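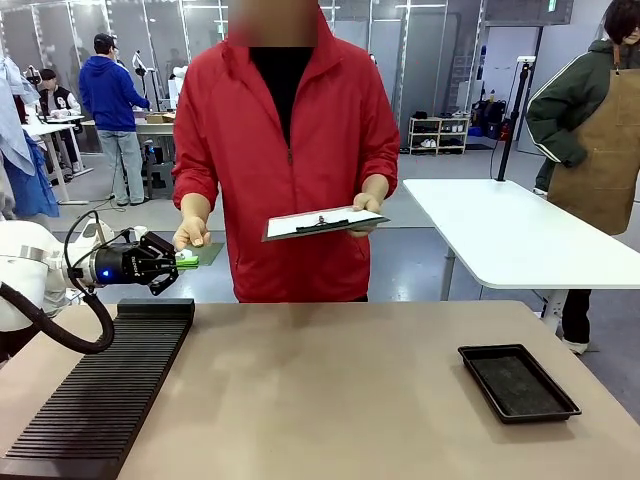 Slotted rack and tray on the tabletop, with the gripper to the left

Jodmont Battery Storage Cabinet

The Jodmont is a battery storage cabinet for farms, schools, workshops and small industrial sites. It stores electricity from rooftop solar panels, a small wind turbine or the grid, and releases it when the site needs it. The cabinet is supplied by Wodico with its inverter, control panel and cooling system already fitted.

Each cabinet holds 42 kWh of usable energy. Up to three cabinets may be linked on a single supply, and customers who expect their demand to grow may begin with one and add others later. Linked cabinets must stand on the same base and be of the same model year.

Operation

The control panel offers a choice of three settings. In the first, the cabinet charges from surplus solar output and supplies the site after dark. In the second, it charges overnight on a cheaper tariff. The third keeps a fixed reserve for use during a power cut – the size of the reserve is agreed with the customer at handover and can be changed by the site manager at any time.

Readings are available on the panel and through a password-protected web page. Half-hourly figures are kept for seven years and may be downloaded as a spreadsheet.

Installation at Drornwood

The first linked installation was completed at Drornwood, where the cabinets serve a grain dryer, a cold store and the estate office. The work was managed by Lakmal Amarasinghe, with electrical design by Nusrat Bhattacharjee. In the December following handover, the site drew 181 kWh from storage during the evening peak on its busiest day, the cabinets having been recharged between periods of use.
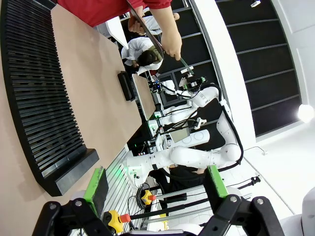

Site requirements

The cabinet must stand on a level concrete base with clear access to the front and to both sides. It may be placed outdoors, but should not be sited beneath a gutter or beside a fuel tank. A three-phase supply is required. Permission from the local network operator must be in place before delivery, and Wodico will prepare the application on the customer's behalf.

Optional equipment

Roy metering unit, for sites with more than one tenant
Weather canopy
Vehicle barrier
Additional emergency stop, wall mounted

Servicing

An annual service visit is included for the first three years. Thereafter a service agreement may be taken out with Wodico or with an approved contractor. Filters should be checked by the site between visits, and the procedure is set out in the owner's handbook.

Enquiries

Requests for a site survey should be addressed to Shufen Wei, Storage Sales. Technical questions from installers are handled by Mahfuz Munshi. Prices on the current list apply to orders received by 17th April.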